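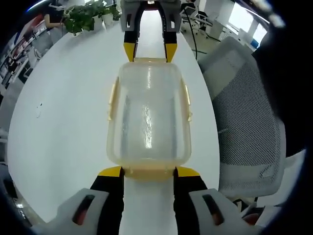 Haziq Ngui keeps his old food containers longer than most people would. He looks after the shared lunch supplies for a 32-person office in Grerkthorpe, and before that he ran the packing counter at Duggan, a deli that sold soup and salads to go. He has strong views on lids.

"People look at the box and forget about the clips," he says. "The box will last for years. The clip is what goes first, and then you have a tray."

He likes containers with a latch on each long side. When he tries out a new one he fills it with water, snaps it shut and leaves it upside down on a dish towel overnight. A dry towel in the morning means it goes into the kitchen. He has tested most of the Treso range this way and a few from Ponilitz, and he writes the result in pencil in a notebook he has had since the deli.

The yellowing doesn't bother him much. Clear plastic changes color with age, he says, and with tomato sauce, curry and a lot of hot dishwashers. He throws a container out when it cracks, when it goes sticky to the touch or when the smell won't wash off.

"I had one that did chili every week for four winters. It was orange. It was fine."

At Duggan he bought cups by the case, 1,000 at a time, and the thin ones were a constant headache. They creased when they were stacked too tight, and a creased cup never took a lid properly. He got into the habit of standing each one on the counter and looking through it from the side before filling it. He still does this at the office, where the cups are used for dressings, cut fruit and whatever is left over from a lunch meeting.

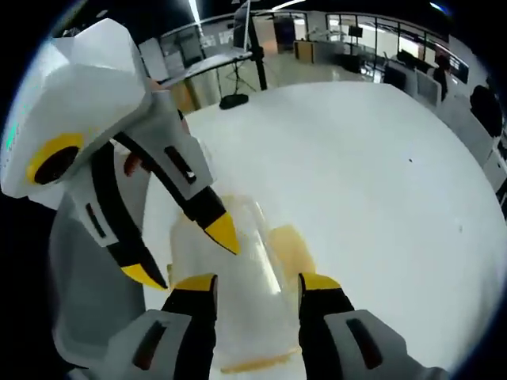 A clear cup on the white table, with yellow residue on one side.

His cleaning routine is short. Cold water first, then a drop of dish soap and warm water, then a soft cloth. He doesn't use the rough side of a sponge on clear plastic – it leaves fine scratches, and in his experience the scratches hold color. For anything oily he wipes the inside with a paper towel before it goes near the sink.

"Mustard is worse than people think," he says. "So is turmeric. If you leave turmeric until the afternoon, you have a yellow cup."

For stains that have already set, he mixes baking soda with a little water, spreads it on and waits an hour. Sometimes he puts the piece on a sunny windowsill for a day or two after that. He says this works on perhaps half of what he tries it on, and he doesn't bother with the cheap cups.

Storage is the part he argues about with his coworkers. He wants lids kept on their containers, even though it takes up more of the cupboard. Others want everything nested, with the lids in a drawer. They tried the drawer from April until the end of summer, and when he went through it he found 10 lids that fit nothing in the building.

"So now they stay on," he says. "You lose a shelf. I can live with losing a shelf."

Asked what he would buy if he were starting a kitchen from scratch, he says one size of rectangular container and one size of cup, all from the same maker, and a few spare lids ordered at the same time. He would skip the big mixed sets. The smallest boxes in those, he says, end up holding paper clips.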